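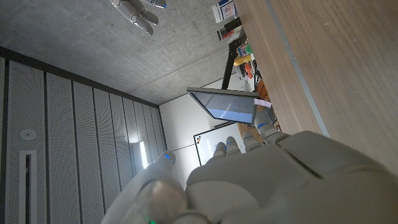 3.2 Sealing station and measurement of the closing force

The trials were made on the second packaging line of the Gevus plant, where jars of fruit preserve are closed with a metal twist cap. The capping machine is a Hemell rotary model with 4 heads. Each head has its own magnetic clutch, and the torque at which the clutch releases can be set by hand with a ring key. Before this work the setting was changed only when the operators received complaints from the warehouse, so no written history of the clutch positions was available to us.

We divided the production into two periods. In the first period the line worked with the usual settings. In the second period all clutches were adjusted to the same release torque at the start of every shift, and the setting was checked again after the cleaning break. The product, the jar and the cap supplier (Caron) remained the same during both periods. The filling temperature was kept within the limits of the recipe, and batches outside these limits were removed from the analysis.

Jars were taken from the conveyor directly after the cooling tunnel. In total 1,811 jars were tested. For each jar we recorded the head number, the opening torque and the vacuum in the head space. The opening torque was measured with a Dredudis bench tester, in which the jar is held by rubber clamps and the cap is turned slowly until it moves. The vacuum was measured afterwards on the same jar with a piercing gauge. It was not possible to do it in the opposite order, as the piercing lets air in and the cap then opens more easily.

Figure 3 gives the opening torque by head for both periods. In the first period the values of head 2 are clearly lower than those of the other heads, and their spread is also larger. After the common adjustment the difference between the heads becomes small, although it does not disappear fully. We suppose that the remaining part comes from the wear of the rubber insert inside the chuck, which was not replaced during the study. Of the tested jars, 268 had a torque under the internal limit of the plant, and most of these belong to the first period.

Figure 3. Opening torque of twist caps by capping head, before and after common adjustment of the clutches. Bars show the median, lines show the range between quartiles.

The vacuum values do not follow the same pattern. A jar with low torque had in many cases a normal vacuum - this agrees with the experience of the line staff, who find loose caps also among jars that pass the vacuum detector. For this reason we treat the two measurements separately in Section 4. The weekly check of the bench tester was carried out by Nadège Picard with a reference spring, and no correction of the readings was necessary.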